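고객지원 문의 내역
제품: 딜린브리지(Dillinbridge) 테이블, 밝은색 원목 상판
문의 유형: 표면 관리 / 얼룩 및 광택
상태: 진행 중
접수: 2024년 3월

[최초 문의]

안녕하세요! 딜린브리지 테이블을 작업용 겸 식탁용으로 쓰고 있는 사람입니다. 이사(Isa) 매장에서 샀고 마감은 공장에서 돼서 나온 그대로예요. 쓴 지는 좀 됐는데 그동안은 진짜 불만이 하나도 없었거든요. 나뭇결도 예쁘고, 무겁지도 않고, 집에 오는 사람마다 어디서 샀냐고 물어보고요.

근데 요즘 상판 가운데가 이상해요. 뭐라고 해야 하나, 오후에 창가 쪽에서 보면 가운데가 뿌옇게 떠 보여요. 결이 거기만 흐릿하게 날아간 것처럼 보이고, 가장자리 쪽은 또렷하고요. 처음에는 먼지인 줄 알고 마른 수건으로 닦았는데 그대로고, 그다음엔 물기 있는 행주로 닦았는데 그래도 그대로예요. 그래서 제가 뭘 잘못해서 마감이 상한 건지, 아니면 그냥 빛 때문에 그렇게 보이는 건지 알고 싶어서 글 남깁니다.

그리고 하나 더요. 제가 이 테이블에서 포장 작업을 자주 해요. 작은 물건들 묶고, 봉투에 넣고, 라벨 붙이고 그런 거요. 그러다 보니 고무줄을 엄청 쓰는데, 어느 날 보니까 고무줄을 오래 둔 자리에 동그란 자국이 생겼더라고요. 색이 진한 건 아니고 비스듬히 봐야 보이는 정도? 손톱으로 만지면 아주 살짝 끈적한 느낌이 나요. 이것도 같은 문제인지 궁금합니다.

제가 해본 것들은 이래요.

마른 수건으로 닦기, 변화 없음.
물 묻힌 행주로 닦기, 변화 없음.
주방세제를 아주 연하게 타서 닦기, 뿌연 건 그대로인데 고무줄 자국의 끈적임은 조금 줄어든 것 같음(기분 탓일 수도 있어요).

알코올은 아직 안 써봤어요. 어디서 마감 벗겨진다는 글을 봐서 겁이 나더라고요. 왁스도 안 발랐고요. 답변 주시면 시키는 대로 해볼게요. 감사합니다!

[상담원 답변]

문의 주셔서 감사합니다. 확인을 위해 몇 가지 여쭙겠습니다. 뿌옇게 보이는 위치가 보는 각도에 따라 달라지는지, 상판 위에 뜨거운 냄비나 컵을 직접 올리신 적이 있는지, 그리고 구입 후 광택제나 오일을 사용하신 적이 있는지 알려 주십시오. 확인 전까지 알코올, 아세톤, 멜라민 스펀지는 사용하지 말아 주시기 바랍니다.

[추가 작성]

빨리 답 주셔서 감사해요. 하나씩 적어볼게요.

위치가 달라지냐는 거, 이건 생각도 못 했는데 듣고 나서 해봤더니 달라져요!! 제가 의자에 앉아서 보면 가운데랑 아래쪽이 하얗고, 일어서서 보면 그게 저쪽으로 밀려가고, 반대편으로 돌아가서 보면 또 딴 데가 하얘요. 그럼 이건 얼룩이 아니라는 얘기겠죠? 얼룩이 저를 따라다닐 리는 없으니까요. 커튼을 치니까 거의 없어지고, 천장 등만 켜면 작고 동그란 하얀 점처럼 바뀌고요. 그러니까 절반은 벌써 해결된 기분이에요.

뜨거운 거는, 음, 컵은 올린 적 있어요. 받침 없이요. 근데 매번은 아니고 급할 때만요. 냄비는 절대 안 올렸습니다. 이건 자신 있게 말할 수 있어요. 라면 끓여도 꼭 받침 깔아요.

광택제는 제가 산 적은 없고요, 예전에 가라우(Garau)에서 다른 가구를 샀을 때 사은품으로 받은 가구용 스프레이가 있었는데 그걸 딱 한 번 뿌려본 기억이 나요. 상판 전체는 아니고 가운데 쪽만 슥슥 했어요. 지금 생각하니까 하필 그 자리가 가운데네요. 그래서 또 의심이 생겼어요. 빛 반사인 건 맞는데, 거기가 원래보다 더 번들거려서 반사가 더 심한 건 아닐까 하고요. 가장자리는 은은한 정도인데 가운데는 빛이 더 넓게 퍼지는 느낌이거든요. 제 눈이 그렇게 믿고 싶어 하는 건지도 모르겠지만요.

[상담원 답변]

상세한 답변 감사합니다. 보는 위치에 따라 움직이는 것은 창에서 들어온 빛의 반사로 보입니다. 다만 스프레이 잔여물이 남아 있을 수 있으니 다음 순서를 권해 드립니다. 미지근한 물에 중성세제를 소량 풀어 부드러운 천을 적신 뒤 꼭 짜서 나뭇결 방향으로 닦아 주십시오. 이어서 맑은 물에 적셔 짠 천으로 2회 닦고, 마른 천으로 물기를 바로 제거해 주십시오. 고무줄 자국도 같은 방법으로 먼저 시도해 주시고, 결과를 이 문의에 이어서 적어 주시면 됩니다.

[추가 작성]

했습니다! 결과 보고할게요. 길어질 것 같은데 미리 양해 부탁드려요.

일단 테이블 위를 싹 치우는 데서부터 시간이 제일 많이 걸렸어요. 고무줄이 온 데서 나오더라고요. 제가 쓰는 게 2000개짜리 대용량 봉지인데(이야무(Iyamu)에서 파는 거요, 노란 거), 그 봉지가 터진 적이 있어서 그 뒤로 집 안 어디를 들춰도 고무줄이 나와요. 의자 밑, 서랍 틈, 심지어 신발 안에서도요. 통에 다 모아 담고 시작했습니다.

결 방향으로 닦으라고 하셨잖아요. 근데 제 자리에 앉아서 보면 결이 대각선으로 가요. 제가 테이블을 벽에 비뚤게 놓고 의자도 모서리 쪽에 두고 써서 그런데, 그동안 저는 아무 생각 없이 제 몸 기준으로 좌우로 닦고 있었던 거예요. 그러니까 계속 결을 비스듬히 가로질러 닦은 셈이죠. 이번에는 일어나서 결 따라 길게 쭉쭉 밀었는데, 천이 나가는 느낌부터 다르더라고요. 훨씬 덜 걸려요. 왜 진작 이렇게 안 했나 싶고요.

세제 물로 한 번 닦고 나니까 천에 살짝 누런 게 묻어났어요. 그게 스프레이였는지 그냥 손때였는지는 저도 모르겠어요. 그다음 맑은 물로 두 번 닦고 마른 천으로 마무리. 전부 해서 65분 걸렸고, 그중에 닦는 시간은 얼마 안 되고 나머지는 치우는 시간이었습니다.

결과는요, 가운데가 만졌을 때 확실히 달라졌어요. 전에는 손바닥을 대고 밀면 중간에서 한 번 멈칫하는 데가 있었는데 지금은 끝까지 매끈하게 가요. 하얗게 뜨는 건 여전히 있어요. 여전히 있는데, 경계가 부드러워졌다고 해야 할까요? 전에는 딱 여기서부터 번들거린다 하는 선이 보이는 것 같았거든요. 지금은 그냥 햇빛이 넓게 깔린 느낌이에요. 이 정도면 저는 만족이에요.

고무줄 자국은 절반의 성공이에요. 끈적임은 없어졌고, 자국 자체는 아직 있어요. 다만 정말 눈을 상판 높이까지 내려야 보입니다. 저 말고는 아무도 모를 것 같아요.

[상담원 답변]

수고 많으셨습니다. 남은 자국은 고무 성분이 마감 표면에 옮겨 간 것일 가능성이 있습니다. 같은 방법을 며칠 간격으로 반복해 보시고, 고무나 연질 플라스틱 제품을 상판 위에 오래 두지 않으시기를 권해 드립니다. 자국이 진해지거나 표면이 들뜨면 바로 알려 주십시오.

[추가 작성]

네, 그래서 며칠 간격으로 계속 닦으면서 지켜보고 있어요. 이번에 궁금해서 간단하게 실험도 해봤어요. 새 고무줄 하나를 구석에 올려두고 6시간 뒤에 치웠더니 아무 자국이 없었어요. 그래서 역시 오래 둔 게 문제였구나 하고 있는데, 여름에 에어컨 없이 며칠씩 방치했던 게 제일 나빴던 것 같기도 해요. 자국이 처음 눈에 띈 건 지난 11월이었는데, 그 전에 이미 생겨 있었을 수도 있고요. 고무줄도 오래되면 색이 좀 진해지면서 겉이 녹은 것처럼 되는 애들이 있잖아요, 그런 거 하나가 자국 위치에서 나왔었어요. 범인은 아마 걔일 거예요.

그 김에 상판을 진짜 오랜만에 자세히 봤는데요, 결이 전부 곧게만 가는 줄 알았더니 한쪽에 둥글게 겹겹이 휜 무늬가 있더라고요. 물결이 번지는 것처럼요. 처음엔 이것도 뭐가 번진 자국인 줄 알고 철렁해서 한참 문질렀어요. 아무리 닦아도 안 없어져서 찾아보니까 산 모양 무늬라고, 나무를 켜는 방향에 따라 원래 나오는 결이래요. 그러니까 멀쩡한 무늬를 지우려고 용을 쓴 거죠... 혹시 저처럼 놀라는 분 있으면 안 지워지는 게 정상이라고 전해주세요. 군데군데 결이 몰려서 갈색으로 조금 진한 줄도 커피 자국인 줄 알았는데 그것도 그냥 나무였어요.

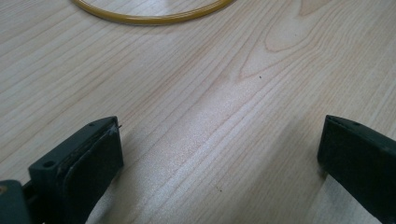 그래서 지금 제가 확실히 아는 건 하얀 띠는 빛이고, 둥근 물결은 나뭇결이고, 진짜 문제는 고무줄 자국 하나라는 거예요. 처음 글 쓸 때는 상판 전체가 망한 줄 알고 교체 비용까지 알아봤는데 이 정도면 정말 다행이죠.

남은 질문 몇 가지만 드릴게요. 바쁘시면 천천히 답 주셔도 돼요.

첫째, 자국 있는 데에 왁스를 발라도 되나요? 덮이면 안 보일 것 같기도 하고, 괜히 발랐다가 거기만 또 번들거릴까 봐 걱정도 돼요. 스프레이 때 한 번 당해서요.

둘째, 작업할 때 깔 매트를 사려고 하는데 고무 매트는 당연히 안 되겠죠? 뒷면이 실리콘인 것도 안 되는지 궁금해요. 코르크나 두꺼운 종이, 펠트 같은 건 괜찮을까요? 미끄러지지 않으면서 자국도 안 남는 걸 찾기가 은근히 어렵더라고요. 미끄럼 방지라고 써 있는 건 뒷면이 죄다 고무예요.

셋째, 햇빛이요. 반사인 건 알겠는데, 오후마다 해가 그렇게 들어오면 그 부분만 색이 변하지 않을까요? 노트북 놓는 자리랑 안 놓는 자리가 나중에 색이 달라질까 봐요. 지금은 차이가 없어 보여요.

[상담원 답변]

남은 질문에 답변드립니다. 왁스는 지금 단계에서는 권하지 않습니다. 말씀하신 대로 부분적으로 광택 차이가 날 수 있습니다. 매트는 펠트나 코르크가 무난하며, 실리콘도 장시간 깔아 두는 용도로는 피해 주십시오. 햇빛에 의한 색 변화는 밝은색 원목에서 자연스럽게 생길 수 있으므로, 올려 두시는 물건의 위치를 가끔 바꿔 주시고 해가 강한 시간에는 커튼을 이용해 주십시오.

[추가 작성]

답변 감사합니다! 매트는 펠트로 주문했어요. 회색이랑 베이지 사이에서 엄청 고민하다가 회색으로 갔습니다. 베이지는 상판이랑 너무 비슷해서 있는 듯 없는 듯할 것 같더라고요. 도착하면 고무줄 작업은 무조건 매트 위에서만 할 거고, 끝나면 고무줄은 바로 뚜껑 있는 통으로 보내기로 했어요. 이게 제일 어려운 부분이긴 해요. 하나 쓰고 옆에 툭 놓는 버릇이 손에 완전히 배어 있어서, 닦고 돌아서면 또 하나가 상판에 놓여 있고 그래요.

노트북은 왼쪽에 두던 걸 오른쪽으로 옮겼어요. 마우스 선이 짧아서 좀 불편한데 적응해 보려고요. 커튼은 원래 있던 게 너무 얇아서 쳐도 빛이 다 들어오는데, 그래도 없는 것보다는 낫겠죠.

스프레이는 버렸습니다. 통 뒤를 이제야 읽어봤더니 무광 원목에는 쓰지 말라고 조그맣게 써 있네요. 제 상판은 살짝 광이 있는 쪽이라 해당이 되는지 애매하긴 한데, 굳이 두 번 시험해 보고 싶지는 않아요.

아, 그리고 컵 받침도 쓰고 있어요. 이건 물어보지도 않으셨는데 제가 찔려서 말씀드려요. 급할 때만 그냥 놓는다고 했던 거, 세어 보니 거의 항상 급했더라고요.

문의는 아직 닫지 말아 주세요. 자국이 어떻게 되는지 몇 번 더 닦아보고 이어서 적을게요. 매트 깔고 나서 펠트 보풀이 상판에 묻는지도 같이 볼게요.

[상담원 답변]

알겠습니다. 문의는 열어 두겠습니다. 경과를 남겨 주시면 이어서 안내해 드리겠습니다.

[추가 작성]

매트 왔어요. 생각보다 커서 한쪽을 잘랐습니다. 보풀은 첫날에 조금 묻었는데 마른 천으로 털었더니 금방 없어졌고, 지금은 거의 안 나와요. 밀리는 건 조금 있어요. 박스 테이프 뜯을 때 힘을 주면 매트가 같이 따라오는데, 팔꿈치로 누르고 하면 괜찮아요.

자국은 한 번 더 닦았고 전보다 옅어진 것 같아요. 아침에는 안 보이고 오후에 해가 낮게 들어올 때만 겨우 찾겠어요. 그것도 위치를 아니까 찾는 거고요. 손으로 만져서는 이제 어딘지 모르겠습니다. 표면이 들뜨거나 한 데는 없어요.

다음 주에 한 번 더 닦고, 그때도 더 나빠진 게 없으면 제가 여기서 해결됨으로 바꿀게요. 혹시 그 버튼을 제가 누를 수 있는 건가요, 아니면 상담원분이 해주셔야 하나요? 화면에서 못 찾겠어요.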